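Search this site Go

The Tyranny of the Small Package

My grandmother bought flour in a sack you could have hidden a child in. I buy mine in a bag that makes one cake, if the cake is modest. At some point between her kitchen and mine, the world was cut into portions, and we agreed to pay extra for the scissors.

The grocery in Clendberg used to sell rice from a bin with a scoop. Now it sells it in pouches that serve one, which is a sad thing to read on a shelf at five in the evening.

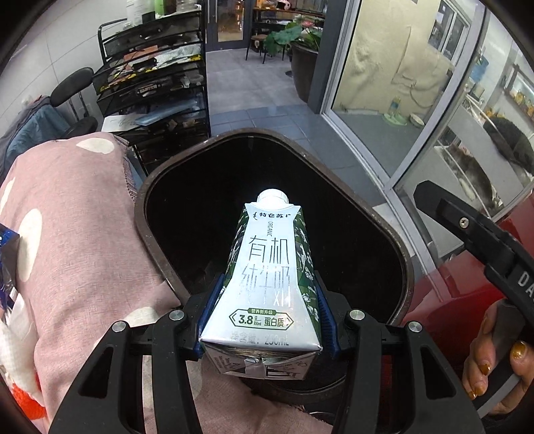 Organic milk, 250 mL, with a screw cap.

I understand the appeal. A small package flatters you. It says you are a busy person with places to be, and that you will stop after this one. I have never stopped after this one. The big bag of chips at least lets you be ashamed only once.

Then there is the arithmetic. A family that eats 5 little packages a day – hardly a wild party – is close to 2000 wrappers by the end of the year.
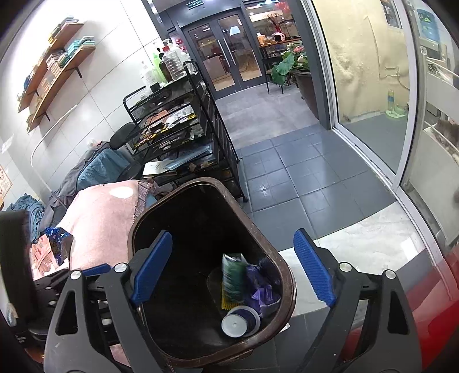

The town of Arer tried a bulk store in May. I went with 300 grams of lentils in mind and came home with 1000, having misjudged the lever. We are still eating them. I would call the trip a success, though my household would like it noted that they were not consulted.

Last updated: August 2022

Contact | © Hedau Letters | Back to top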